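最終更新:5月8日

当サイトでは表示の改善のためCookieを使用しています。閲覧を続けると使用に同意したものとみなされます。 [同意する] [設定]

3. 歯車を組む

さて、ベース板が水平に置けたら、いよいよ歯車です!わたしはこの章がいちばん好きで、説明もつい長くなりがちなんですが、急いでいる方は番号のところだけ拾って読んでもらえれば大丈夫です。

用意するもの
・大きい青の歯車
・小さい赤の歯車(胴が長く、途中に段がついているほう)
・軸(長・短)
・やわらかい布
・付属のグリス(ロコスラの小袋)

3-1. 歯車をふく
しばらく箱にしまっていたキットだと、歯のあいだに粉や糸くずが入っていることがあります。乾いた布で、歯の並びに沿ってやさしくどうぞ。爪でこするのはやめてください(わたしは一度やって、歯より先に爪が欠けました)。

注意:アルコールやシンナーは使わないでください。樹脂が白っぽくくもります。水洗いした場合は、完全に乾くまで最低30分は置いてから次へ進みます。

3-2. 軸を通す
(1)長い軸をベース板の上の穴に差します。
(2)奥で軽く当たるまで押しこみます。金づちは使いません。
(3)短い軸も同じように、下の穴へ。
(4)両方の軸を指で回してみて、引っかかりがないか確かめます。

メモ:軸が固いときは、グリスを米粒の半分くらい。多すぎるとほこりを呼ぶので、はみ出た分はふき取りましょう。

3-3. 青の歯車を立てる
(1)青の歯車の中心の穴を、長い軸に合わせます。
(2)まっすぐ、ゆっくり押しこみます。斜めに入ると後で必ずぶれます。
(3)止め輪をはめます。指先ほどの小さな部品なので、机にお皿を一枚置いておくと安心ですよ。

3-4. 赤の歯車をかみ合わせる
(1)赤の歯車を、歯のあるほうを上にして下から近づけます。
(2)青の歯車をほんの少しだけ左右に揺らしながら、歯どうしがすっと入るところを探します。
(3)入ったら短い軸に固定します。

歯と歯のあいだは、コピー用紙一枚分のすきまが目安です。わたしはいつも紙の切れ端をはさんで合わせてから、そっと抜いています。ぎゅうぎゅうに押しつけると、回したときに重たくなりますし、音も出ます。

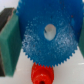
フレンドウ 教材キット部 組み立てサポート班

赤の歯が青のいちばん下の歯に入りこんでいれば、位置はだいたい合っています。青のほうは歯がとても細かいので、明るいところで、できれば正面からのぞいてみてください。赤の胴にある段は、かみ合う歯より下に来ます。

3-5. 試し回し
(1)青の歯車を、手でゆっくり1周させます。
(2)赤の歯車が途中で止まらず、ついてくるか見ます。
(3)反対向きにも1周。
(4)問題なければ、約300回ほど気長に回してなじませます。テレビを見ながらで十分です!

うまくいかないとき
・カリカリ鳴る:すきまが狭いか、歯にごみ。3-1に戻ってください。
・空回りする:赤の歯車が下がっています。3-4の(1)からやり直し。
・一か所だけ重い:軸が斜めかもしれません。青を外して、軸だけで回してみます。

注意:回っている歯車に指や髪、袖口を近づけないでください。小さなお子さんと組むときは、3-5は大人の方がいっしょに。

止め輪をなくした方は、部品番号166でお取り寄せできます。同じ袋に予備が入っている場合もあるので、注文の前に袋の底をもう一度見てみてくださいね。次の章では、この歯車にハンドルをつけます。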